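Equipment Review: Zurkby Paired Hand-Held Grippers

Prepared for the Murkine equipment budget round
Reviewer: Abhishek Maurya, Drummond Automation Planning Office

Purpose of the review

Murkine has requested funds to expand its manipulation data program. The planning office was asked to advise whether the money should go toward a further robot arm or toward additional sets of hand-held grippers. The review covers the Zurkby paired set, supplied through Gundley, after 12 weeks of regular use. The office paid the full list price for the set and received no discount or loan terms from the supplier.

What was purchased

The order consisted of two grippers, a carrying case, spare finger pads and a one-year service agreement. Delivery took 15 working days from the purchase order. The case arrived with a cracked latch, which Gundley replaced without charge. Calibration instructions were supplied in print only, and the section on marker alignment had to be clarified by telephone.

Cost

The set and its service agreement came to 58 percent of the sum reserved for the purchase. The balance was applied to floor mats, storage, cabling and a supply of household articles for the handling tasks. Departments preparing a similar request should enter these items on a separate line. In the first draft of our own budget they were placed under general supplies, and the finance office returned the form.

Replacement finger pads are the main recurring expense. They are sold only in packs, and the supplier does not accept returns on opened packs. We recommend ordering one pack per set at the time of purchase and reviewing the quantity in July, when the new price list is issued.

Staff time should be budgeted as well. New operators were given half a day of instruction before their sessions were accepted into the record. Two operators needed a second half day.

Performance in use

The grippers opened and closed smoothly throughout the period. Operators reported that the grip was comfortable for the first hour and tiring thereafter, and sessions were shortened accordingly. Rigid boxes and lidded containers presented few difficulties. Thin plastic bags were harder, particularly where the bag had to be taken from a flat surface, and the rate of accepted attempts on those tasks remained below our target of 80 percent until the pads were changed.

The service agreement was used once, for a trigger that had become stiff. The unit was returned in good order, although no replacement was offered during the repair and paired work was suspended in the meantime. Any department with a fixed delivery schedule should ask for a loan unit in writing.

Space requirements

The supplier's brochure states that the set may be used at any desk. In our judgment a larger clear surface should be planned, with a gridded cloth or mat and enough room for both arms to extend. Table and floor arrangements are each workable. Chairs, cables and storage bins take up more of the room than the floor plan suggests, and a cable route should be agreed upon before the furniture is placed. 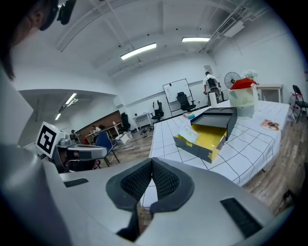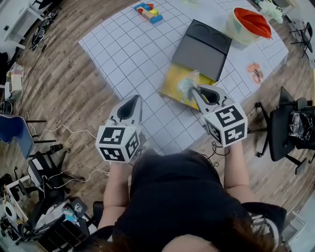 Both arrangements use a black grid on white, with a black box among the articles to be handled.

Recommendation

The planning office supports the purchase of one additional Zurkby set for Murkine, subject to a written commitment from Gundley on loan units. The request for a further robot arm should be held over to the next budget round and resubmitted with a floor plan and a maintenance estimate.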